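## 4. Storage at the point of use

### 4.1 The shelving and its layout

The second part of the study concerns the storage of small parts on the factory floor at Tromton. Before the change of layout in September, parts were held in a central store and carried to the benches on request. Under the new arrangement, most small parts are kept in open racks beside the line, and the central store is used only for bulky goods and for items drawn less than once a month.

The racks were supplied by Soreck and follow a common pattern. Parts are held in plastic bins, which are loaded from the rear and taken from the front. A bin that has been emptied is placed on a separate return shelf, and its removal from the front lets the one behind it move forward. The principle is well known and no claim of novelty is made for it. The interest of the present case lies in how the racks were used over time by people who had previously worked with a staffed store, and in the small adjustments that were made to them without any formal instruction.

In the area under study there were 51 racks, holding between them 1,543 separate part numbers. Each part number was given a fixed place. The place was recorded in the stock system and also on a card clipped to the shelf lip, so that a worker who did not have access to a terminal could still find what was wanted. Parts used together were placed together where their size allowed it. Where it did not, heavier parts were given the shelves between knee and chest height, and lighter ones were placed above and below.

Floor marking was treated as part of the storage system. Lines and labels were laid down before the racks were brought in, and each rack was placed against its marking. The site rules require the walkways to be kept clear at all times, including during the change of shift, when the largest number of people are on the floor.

### 4.2 Materials and surfaces

The choice of stainless steel for the racks was made on grounds of cleaning. Painted shelving had been used in an earlier trial at the Astham site, and the staff there reported that the paint chipped at the points where bins were dragged across the shelf edge. Flakes of paint were then found among the parts. The polished steel at Tromton does not suffer from this fault, though it has drawbacks of its own. It marks easily, it shows every fingerprint, and under strong overhead lighting it reflects a good deal of what stands near it.

Figure 3 shows one of the racks at close range, with its blue bins and the grey floor in front. The shelf is sloped, and the upright carries reflections from its surroundings, among them a green floor label and a yellow line.
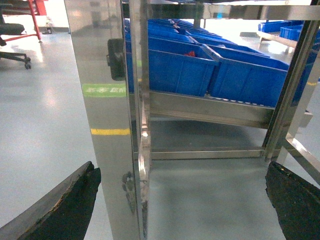
**Figure 3.** Stainless steel rack with blue plastic bins.

Motaung, in a written response to an earlier draft of this section, held that we had given too much weight to the surface of the racks and too little to the slope of the shelves. On that view, a shelf set at a poor angle causes more lost time in a week than a scratched upright causes in a year, and any account of rack storage that does not begin with the angle will mislead those who have to buy and fit the equipment. We accept the first part of this remark. The angle of the shelves was in fact the matter most often raised by the staff, and it is discussed next.

### 4.3 Adjustment of the shelves

The racks were delivered with every shelf set to the same slope. This suited bins of middling weight. Light bins, such as those holding washers and plastic clips, tended to stop part of the way down, and the worker had to reach into the rack to pull them forward. Heavy bins came down too fast and struck the front lip. Neither fault was serious taken singly, but both occurred many times in a shift.

During the period of observation, 22 of the racks had at least one shelf reset by the staff. In most cases the rear of the shelf was raised for light bins. In a smaller number the slope was reduced for heavy ones. The work was done with hand tools, usually at the end of a shift, and was not entered in the maintenance log. The researchers learned of it by comparing the measured heights of the shelves with the drawings, and afterwards by asking.

Two further practices were noted. The first was the placing of a folded cloth or a strip of rubber behind the front lip, which softened the stop and reduced the noise. Supervisors at first asked for these to be taken away, as they collected dust. They were later allowed on the understanding that they would be washed on Saturday with the bins. The second practice was the mixing of full and half-full bins in one lane, so that a heavier bin behind would push a lighter one forward. This worked well enough for the worker at the front but caused confusion in counting, and it was stopped after 2 stock checks in which the recorded figures did not agree with the contents of the shelves.

### 4.4 Refilling

Refilling was carried out from the rear of the racks by a small group working to a fixed round. The round began at six in the morning and was repeated in the early afternoon. Empty bins were gathered from the return shelves, matched to their cards and taken to the central store. Full bins were brought back on the next round.

The main difficulty was one of access. Several racks had been placed with their backs close to a wall or to another rack, and the space left was narrow for a person carrying a full bin. The drawings had allowed for the width of a trolley but had made no allowance for turning it. As a result, trolleys were left at the end of the row and the bins were carried the remaining distance by hand. In the rows nearest the loading door, where the space was wider, the same task took noticeably less time and was preferred by those who did it.

A second difficulty arose from the cards. Cards on the front lip could not be read from the rear, and a person refilling a rack had to walk round it to confirm the place of an unfamiliar part. Rear cards were added in the third month. Errors of placement fell after this, although the change coincided with a quieter period of production and the two effects cannot be separated with the records available.

### 4.5 Remarks on upkeep

Cleaning of the racks was assigned to the workers nearest to them. The uprights and the shelf lips were wiped daily and the shelves themselves once a week, when the bins were taken out. It was found that the lower crossbars were often missed, being awkward to reach, and dust gathered there. A long-handled brush was issued to each row and hung at its end.

The floor in front of the racks was cleaned by machine at night. The machine could not pass beneath the lowest shelves, and small parts dropped during the day tended to come to rest there. These were swept out by hand on Saturday and placed in a tray for sorting. No attempt was made in this study to value the parts recovered, though the staff at Astham have kept such a record for their own site and have offered to make it available for later work.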